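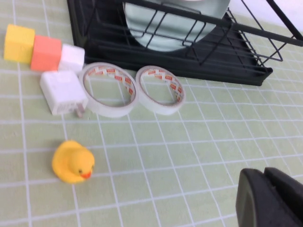
*Attachment 1: adapter and tape on the green grid mat*

**Ticket 1873: charger returned as "dead"**
Opened: 2025-02-19
Assigned to: Danylo Tkachenko
Status: waiting on Aremville

Customer wants a replacement white plug-in adapter under the Skorkitz warranty. Reason given: "stopped working." That's all we got. No word on what it was charging, or which cable.

I'm not convinced. The two flat prongs are there in the photo. There's printing on the face but I can't make it out in the photo, so I won't be quoting a rating from it. Could the Aremville counter please read it off the actual unit and type it in.

**Tried so far**
- Asked the customer to test another wall outlet. They say they did. Which one? A power bar isn't another outlet.
- Asked for the cable. Told it's "fine." Lysenko said the same in December and that cable was garbage.
- Checked the old notes. Same account, 2 earlier claims, both closed with no fault found.

**Still needed**
- Bench test with our own cable, 33 minutes minimum under load
- Receipt
- Colour and part number of the original packaging, if they kept it

Kumach suggests we just send a new one. Not until somebody has plugged this one in.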